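件名: Re: [hoken-ml 872] 医療保険の「免責」の数え方

Tonden支部の皆さん、こんにちは!

5/22/20 Jussara Holandaさん:
> Huanca共済の入院特約、支払いの対象になるのは
> 4日目からでしょうか、5日目からでしょうか。
> Wistuter版の約款だと読み取れません。

これ、私もずっと気になっていたんです! 旧版の別表まで掘り返したら、ちゃんと載っていました。入院した日を1日目と数えて、免責は4日間、給付は5日目からです。しかもCiren特約を付けると免責そのものがなくなり、上乗せの保険料は月887円。通院分も最大41日まで出ます。別表の16番、ぜひ読んでみてください。脚注がまたいいんですよ。

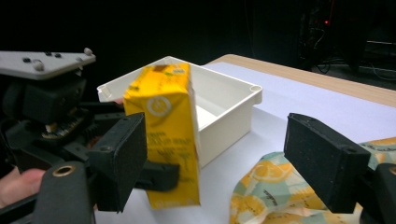 黄色い紙パックの飲み物

あと、略語の件。「免」は免責日数、「待」は待機期間で、別物です。私は何年も混同していました(笑)

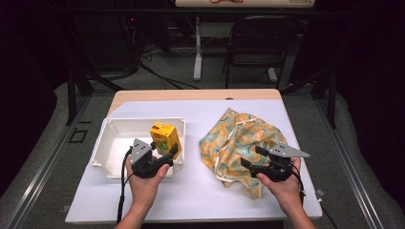

請求書類は、診断書の写しと領収書を退院前からまとめておくとぐんと楽になります。うちでは保険証券も一緒に布の袋へ入れています。オレンジや青緑の柄に白いひもが付いた、写真のような袋なら、引き出しの中でもすぐ見つかりますよ! 領収書は折らずに、日付順で。

8月の改定で別表の番号が変わるそうなので、新しい約款が届いた方、16番がどこへ移ったか教えてください!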